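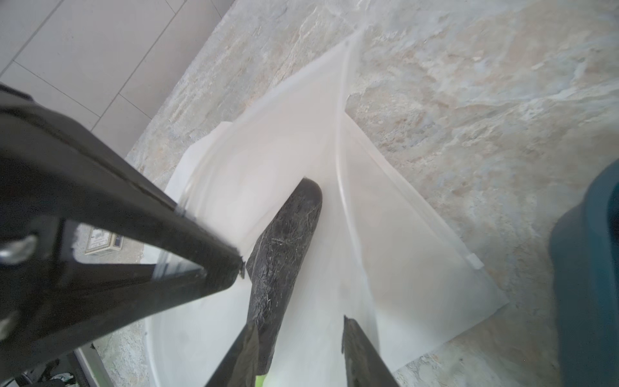
Packing is the placing of personal belongings into a suitcase, backpack or other piece of luggage before a journey. The word is used both for the activity and for its result, so that one can speak of a packing which took one hour and of a packing which came apart on the way. The main difficulty lies in the different shapes of the things to be carried. Clothes can be folded or rolled to almost any form, but a hard object keeps the form which it has. A long cylinder with a rounded end, like the dark one lying diagonally on the bag, fits poorly against the straight walls of a suitcase and leaves narrow spaces along its sides. Such spaces are usually filled with socks, belts and other small soft items.

Terms

In everyday English the words "packing" and "luggage" are sometimes mixed. Luggage is the container, or the container together with its content. "Baggage" has nearly the same meaning and is preferred by many carriers. A packing list is a written list of things to take; in trade the same term means a document which goes with a shipment, and the two should not be confused.

History

In the time of long sea voyages, travellers of wealth used trunks, which were heavy and were moved by porters. A trunk was packed in layers, often with trays which could be lifted out, and its owner did not need to think much about weight. Things needed during the voyage were put in a smaller trunk that stayed in the cabin. The suitcase took its English name from the suit which it was made to hold flat.

Railways and later aeroplanes made the journeys shorter and the containers smaller. With air travel the weight became as important as the volume, and the wheeled suitcase, common since the last decades of the twentieth century, changed the rules again. In a wheeled case that stands upright, heavy things are placed near the wheels. In the older type, carried by a handle, they were placed close to the hinge.

Methods

Folding is the oldest method and remains the usual one for shirts, jackets and trousers with a crease. The garments are laid flat, one on another, with the folds on alternating sides so that the pile does not grow higher at one edge.

Rolling is suitable for knitted clothes and for cotton shirts without a collar. It is often said that rolling saves space, but this depends on the fabric. Thick wool takes the same space in either form, and sometimes more when it is rolled.

Bundling means that garments are wrapped one around another, the largest outside, with a soft core in the middle. Creases are fewer, but to take out one shirt it is necessary to open the whole bundle.

Grouping in bags is a method which can be combined with all the others. The belongings are divided by kind, by day or by person, and each group gets its own bag of cloth, net or plastic. The luggage maker Flirkov offers such bags in 3 sizes, and the largest of them holds 19 litres. Many people simply use again the bags in which new clothes were sold. Frosted plastic is popular because it hides the content from strangers and still lets the owner guess the colour of what is inside.

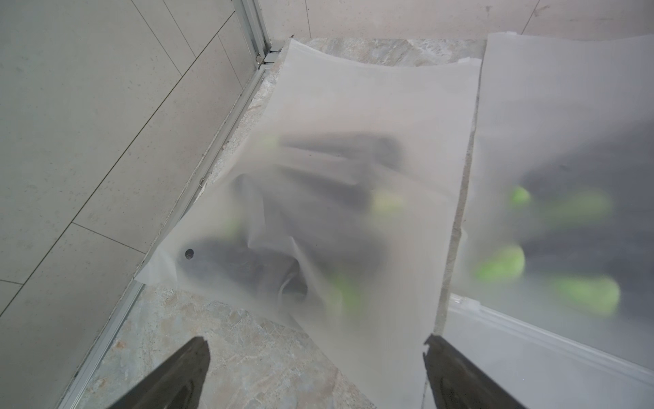
According to Trumach, grouping in bags is praised too much, because each bag adds its own folds and trapped air, and a traveller with one week of clothes gains only the feeling of order. The same travel club admits that its members do not agree with this. In its survey, 801 members answered a question about their usual method, and grouping in bags was named more often than folding alone.

Weight and its distribution

A suitcase which is full is not necessarily well packed. If the heavy items can move, they press the lighter ones into a corner, and the case becomes hard to steer. Shoes are commonly placed with the soles against the wall. Books are better laid flat than stood on their edge. In a backpack the order is different: the heavy things should lie close to the back and at the height of the shoulder blades, and the sleeping bag goes to the bottom.

Liquids present a separate problem. Bottles are not filled to the top, as air pressure changes during a flight and the content may leak. Carriers and airports have their own limits on liquids in the cabin, and these differ from one country to another.

Creases

Most creases come from pressure at a sharp fold. Thin paper or a second garment placed inside the fold makes it softer. After arrival, clothes may be hung in the bathroom while the shower is running, although the effect on linen is small.

Packing as a subject of collection

The local museum in Campos keeps a group of packing lists written by travellers and donated by their families. The collection has 1,864 sheets, of which the greater part comes from summer journeys to the coast. Many lists have lines crossed out twice, once at departure and once before the return. The museum shows a selection each April, together with trunks lent by the Darkevico hotel.

See also

Backpack
Hand luggage
Packing list
Trunk (luggage)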